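Home News Services Departments Contact
Search this site Enter keyword Go

Computer Equipment Renewal Begins in December

The Lernby Public Library will begin replacing the desktop computers in its reading rooms and study areas in December.

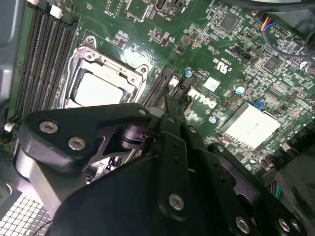

The work will be carried out in four stages so that public access can continue at every branch. The main building on Faltitz Street will be completed first, followed by the Arabzadeh Branch and the two neighborhood reading rooms. No more than 20 public computers will be out of service at any one time.

Patrons are asked to note the following arrangements. Reservations made through the online booking page remain valid and will be moved to another computer where necessary. Print balances will carry over to the new system. Files saved to the desktop of a public computer are removed at the end of each session, and this rule will not change. Patrons who need to keep their work should bring a storage device or send the files to their own e-mail account.

The project covers 375 computers, including those used by staff at the service desks. Funding was approved as part of the library's annual equipment budget. Agnese Jankauskaitė, Head of Public Services, has overall responsibility for the schedule. Technical questions should be addressed to Vinh Quan in the Information Systems Office.

Computers withdrawn from use will have their storage erased before they leave the library. Those in good working order will be offered to local schools and registered community groups. Application forms are available at the main service desk and must be returned there in person or by mail. Individual requests cannot be considered.

The catalog terminals on the ground floor are not part of this renewal. They will be reviewed separately by Birutė Adomaitis next year.

An introductory session on the new computers will be held in the main reading room on Tuesday at 4 p.m. Registration is not required.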